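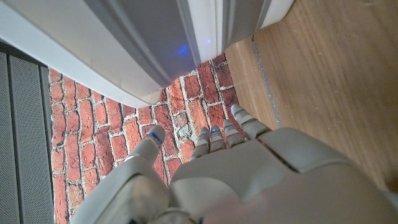 red brick pattern, near view

Re: Brick paper vs. embossed for the Vimstead warehouse row

Quick one before I have to leave, sorry if this is a mess.

Zeyu Lü wrote:

> Trying to decide before October. The warehouse row at the back of
> Vimstead is 9 buildings, all low relief, and I had planned on
> embossed plastic for the lot. Then I priced it. Is printed brick
> paper good enough at 2 feet from the viewer? And how do people
> deal with the corners? My one test piece (the Yao red, printed
> at home) bubbled in the middle and had a white line down every
> edge. I used white glue, brushed on the card. Also the color
> looks far too orange under the layout lights, fine in the kitchen.
>
> If paper is hopeless just say so and I'll save up.
>
> Zeyu

Not hopeless. I did all of Truvthorpe in paper, the whole high street, and the only building that gets comments is the plastic one (the brewery, and they're not nice comments - I overdid the mortar).

Bubbles first. White glue is too wet. Paper swells, card doesn't, up it comes. I went through 17 walls like that before I gave up on it. Two things that work:

Glue stick, the cheap purple kind, on the card and not the paper. Rub down from the middle with the back of a spoon, scrap of baking paper in between or you'll polish the print.

Spray mount if you have somewhere to do it. I use Pudetti, the repositionable one. Smells awful. Give it 30 seconds to go tacky before you put anything down. Do NOT get the permanent, you get one shot and you'll be crooked. Ask me how I know.

Then leave it under books overnight. Card will curl the other way otherwise so put plain paper on the back as well, same glue, same weight. I skipped that on the bank and it now has a very slight belly. You can see it from the door.

White edges - felt pen. Not red! A dull brown, or gray if your mortar is gray. Run it along the cut edge BEFORE you fold or glue. Same for window openings, those show worst of all. Pencil crayon works too but takes forever.

Corners. Wrap them, dont butt them. Score the back of the sheet lightly, fold it round, so the courses run through by themselves. For low relief you only need the front and a bit of return on each side so one sheet does it. Where you have to join, hide the join behind a downpipe. Half the downpipes in Truvthorpe drain nothing whatsoever.

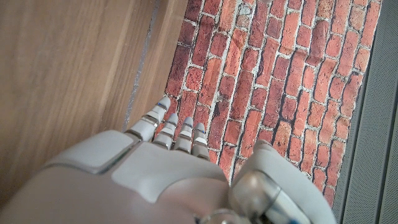

brick sheet on the wood

Color. Your kitchen bulb and the layout lights are different and you will never win by looking at it in the kitchen. Print one strip with the same brick at four or five settings, pull the red down a bit each time, write the setting on the back, and stand the strip up where the building goes. Standing up, not flat, flat it catches all the light and looks paler. Pick whichever one looks a bit boring. For a back row I'd go duller again, and smaller if you have the patience to rescale.

Also the repeat. Look at the sheet from across the room, if you see stripes or the same dark brick marching along every few inches then so will everybody else. Either turn alternate buildings to a different part of the sheet or touch in a few single bricks with watercolor pencil, here and there, two or three shades. Ten minutes a wall. Makes more difference than anything else on this list to be honest, and it means nine warehouses dont all look like they were put up the same afternoon.

Matt varnish - yes, but test it on a scrap, my old inkjet ran like mad, the laser prints were fine. Two thin coats. Keep it out of the sun regardless, the end terrace by the window went pink.

What I'd actualy do with your row: paper for the seven or so at the back, and buy embossed for whichever end one sticks out furthest toward the viewer. Texture shows at an angle, doesn't show square on. Cheaper too.

Someone asked last month about slates, I haven't forgotten, strips of overlapping paper is the short answer, will write it up when the kids are back at school.

Zeyu if you want the strip file with my settings, mail me off list, it's too big to attach here and the server eats it.

Damir Stan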